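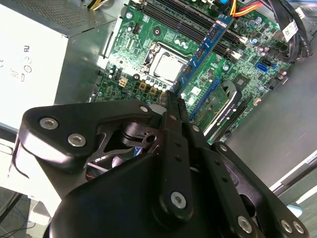 Old desktop computers: questions we keep being asked

Last changed in March. Written by Savvas Raptis, with corrections from Stamatia Michailidis, who does most of the bench work at the Lovthorpe repair room. If you disagree with something, come and argue. We have been wrong before and the page has been rewritten more than once.

Is it worth opening up an old desktop at all?

Sometimes. I'd be wary of anyone who says yes before asking what you want it for. If it writes letters and opens a few web pages and you're happy with it, leave the screws alone. If it takes so long to start that you go and do something else, then it's worth a look inside, and a look costs you nothing.

What I don't believe is the idea that every old machine is a fast machine waiting to be set free. Plenty of them were slow when they were new.

Will more memory make it faster?

This is the one we hear most, and the answer people want is yes. The true answer is that it depends on whether you were running out. Open the things you normally open, all of them, and check how much memory is in use. If it's close to full, another module will help and you will notice. If half of it is sitting idle, you can fill every slot on the board and the only thing that changes is your bank balance.

Board makers fit spare slots and people can't bear to see them empty. I understand the feeling. It isn't a reason to buy anything.

How do I know which memory to buy?

Read the label on the module you've already got, and then look up the manual for your board. Do both. The label tells you what somebody fitted, and that may have been whatever was in the drawer. The manual tells you what the board will take.

The notch in the bottom edge of the module is in a different place for each generation, so the wrong type won't go in. If you find yourself pushing very hard, stop and check the notch. Panagiotis Moschos once watched a man lean on one with his elbow. The module survived, I'm told, but the slot was finished.

Desktop and laptop modules are different lengths. It sounds too obvious to mention and we get it every few weeks.

Does it matter which slot I use?

Yes, a bit. With one module, use the slot the manual says to use first. It is often not the one you'd guess. With two matching modules, the manual will give you a pair of slots, and putting them there lets the board use both at once. How much difference you'll feel in ordinary use is another matter. I have never felt it. Stamatia says she has, and we've agreed to leave it there.

How do I take a module out?

Shut the computer down, pull the mains lead, and hold the power button in for a few seconds. Then push the latch at the end of the slot outwards. Some slots have a latch at both ends and some have one at one end only. The module lifts slightly and you can draw it straight up by its edges. Don't rock it from side to side.

Going back in, it needs more of a push than most people like. The latch should click home by itself. If you had to close it with your finger, the module probably isn't down properly.

Do I need an anti-static wrist strap?

The sellers of wrist straps think so. I'll be fair here: static can damage parts, the damage can be invisible, and a strap costs very little. Against that, I've worked on bare boards for years by touching the metal of the case before I touch anything else, and staying off the carpet. I can't prove that I've never hurt a part. Neither can anyone else.

If you have a strap, clip it to bare metal. A strap clipped to a painted panel is jewellery.

Should I replace the thermal paste?

If the cooler has come off, yes, every time. Clean the old paste from the metal top of the processor and from the bottom of the cooler, put on a small amount of new, and refit the cooler evenly. A pea in the middle is fine. There are people online with very strong views about crosses, lines and spreading it with a card, and I have not seen any of it make a difference that matters on an ordinary machine.

If the cooler hasn't come off and the temperatures are normal, leave it where it is. Taking off a cooler to see whether the paste is good is a fine way to make the paste bad.

One real warning. Never switch the machine on with the cooler missing, even "just for a second to see if it starts". A modern processor will normally shut itself down. I wouldn't want to find out on yours.

What is the little metal lever beside the processor?

It holds the processor down in its socket. Unless you are changing the processor, you have no business with it. On many boards the contacts in the socket are tiny springy pins, and they bend if you so much as drag a sleeve over them. We can sometimes straighten one or two under a magnifier. We don't promise.

Can I open the power supply?

No. I'm sceptical about most warnings but I'm not sceptical about this one. The capacitors inside can hold a dangerous charge after the plug is out, and there's nothing in there that an ordinary owner needs to reach. If the fan is rattling or there's a burnt smell, replace the whole unit.

You may blow dust out through the grille from the outside, unplugged. That's the limit.

It says a big number of watts on the box. Is bigger better?

No. An office machine with no separate graphics card uses far less than people imagine. We had a visitor from Stodham who had been sold a 1,000 watt supply for a computer that did the parish newsletter. It worked perfectly well, as did the old one we found in his boot.

I'd pay more attention to whether it's from a maker you can find an address for, whether it physically fits your case, and whether it has the plugs your board needs. Some of the big-name office desktops use their own plugs and their own shapes - check before you order, as the standard sort may be no use to you.

There are several power plugs going to the board. Do they all matter?

Yes. There's normally a large main one, and a smaller separate one near the processor, often with four pins. The smaller one gets forgotten. The fans spin, the screen stays black, and the owner decides that the board is dead. Check it before you decide anything.

Can I move my old hard drive over to a solid state drive?

You can, and of all the upgrades on this page it's the one I'll actually recommend without pulling a face. On a machine with an old spinning drive, it's the change people notice. You need a spare SATA port on the board, a data cable and a free power plug from the supply. The colour of the port sometimes means something and sometimes doesn't. The manual will tell you which port is number one or number zero.

Copy your files somewhere else first. Cloning software is good until the day it isn't.

Is it true I should vacuum the inside?

I wouldn't. A household vacuum can build up static at the nozzle, and it's remarkably good at swallowing small screws and jumpers. A soft clean brush and a can of air will do. Hold the fan blades still with a finger while you blow. Do it outdoors if you live with anybody.

And be realistic about what cleaning does. If the cooler is blocked solid with fluff, clearing it will help a lot. If there's a light grey film on the board, wiping it away is housekeeping. It won't run any faster.

How do I keep track of the cables?

Take photographs before you unplug anything, and then take more. Some cables have tags from the factory, and those are worth leaving on. For the others we use bits of masking tape with a number written on. Eftychia Panagiotou draws the front panel header on the back of an envelope every single time, and hers is the bench where the power light always works afterwards.

The tiny leads for the power button and lights are the ones that cause grief. Note the position of each one and which way round it goes.

What about the software that promises to tune everything up?

We've been asked about Elel and about the Tsolakis cleaner, mostly by people who have already paid. I tried both on a bench machine and timed the start-up before and after with a stopwatch, several goes each. I couldn't tell the results apart. One of them told me it had found 943 problems. I ran it again straight away and it had found 836 more. Draw your own conclusions.

Turning off programs that start by themselves does help, and it's free. You can do it from the settings in ten minutes.

I put it back together and it's beeping at me. What now?

Good, in a way. A board that beeps is at least awake. Count the beeps and look for the pattern in the manual. Memory that isn't fully seated is the usual cause, so take it out and put it in again before you do anything cleverer. If there are two modules, try them one at a time.

No beeps, no lights, nothing at all? Check the switch on the back of the power supply. Then the wall socket. Then the front panel leads.

When should I give up on it?

When the parts cost more than a decent second-hand machine, or when the board itself has gone. Swollen capacitors, the small cylinders with a domed or leaking top, can be replaced by someone handy with a soldering iron. Dionysis Mitsotakis-Vlachou will look at those if you ask him nicely and aren't in a hurry. Beyond that I'd stop. Take the drive out first, and keep the memory and the power supply if they're sound.

Can I bring mine in?

Yes. Bring the mains lead, the password and anything that fell out. Leave the monitor at home, we have plenty. We open at 2 and we stop taking machines when the benches are full.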